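Can It Clear a Desk Yet?
Speaker notes, Valbona Vidmar
March 2021

Good morning, and thank you for having me. (Wait for the door. People will still be finding seats.) I was asked to talk about whether machines can do our chores yet, and I promised Snežana Petek I would get to an answer before the coffee, so here goes: some of them, slowly, and with a person close by. The rest of my time goes to what "some of them" means.

Start with the dishwasher. Everybody in the room owns a robot by my grandmother's standards. She would have wept to see one. It works so well because we agreed to do the hard part for it — we scrape the plates, we stack them, we shut the door. Ask for hands. Who likes stacking it? Let them laugh, then move along.

Now the harder kind of chore, which is tidying. Last October I spent a good while with the people at Brollard, who have been trying to get an arm to clear up after an ordinary working day. Tihomir Vukadinović, who was kind enough to put up with my questions, gave me a list of 208 small jobs they wanted done. Pick up a cup. Fold a cloth. Throw away a bag. Of those, 40 were good enough that he would leave the machine to it while he answered his mail. I thought that was rather a lot, and he thought it was dreadful, and we had a very nice lunch arguing over it.

Slide up now, and give them a moment to look before talking.
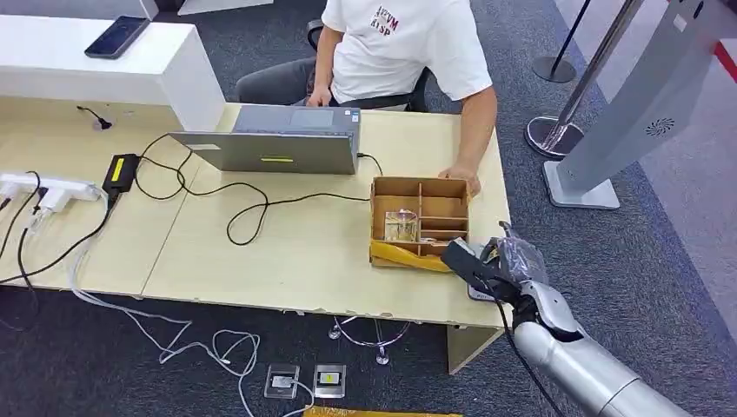

Slide 4. Desk work: plastic bag in the hand, cardboard organizer and yellow cloth alongside.

Talk about the bag first. A crumpled plastic bag has no shape you can count on. You and I pick one up without looking, usually while talking to somebody else, and we feel through our fingers whether we have got it. For a machine that is a real piece of work. A clear glass is another old enemy, because cameras tend to look straight through it, and there is one standing in the box. Then the cords! I have a drawer at home just like that desk and I can't sort it out either, so I try to be fair.

Mention the man at the laptop too, with his hand on the back of the organizer. I am fond of this part. We talk about machines doing chores as if we would all be out of the house, and really we will be sitting right there, reaching for the same box.

Shop floor, briefly. Ljubica Mujić runs packing at Odau and her line handles almost 4000 cartons in a shift. All the cartons are one size. When a customer sends something back in a grocery sack, it goes to a person, and she has no plans to change that. Tell her story about the teddy bear if there's time.

Pao-chu Hsieh will ask about price, as she always does, bless her. Say that I don't know. Say that I'd pay 200 dollars tomorrow for anything that would match socks, and that I have yet to be offered it.

Finish with the homework: when you get home tonight, clear one table and notice how often you change your grip. Then questions. Repeat each one into the microphone for the back rows.

Contact: Valbona Vidmar, Mikside | © Mikside 2021 | Back to top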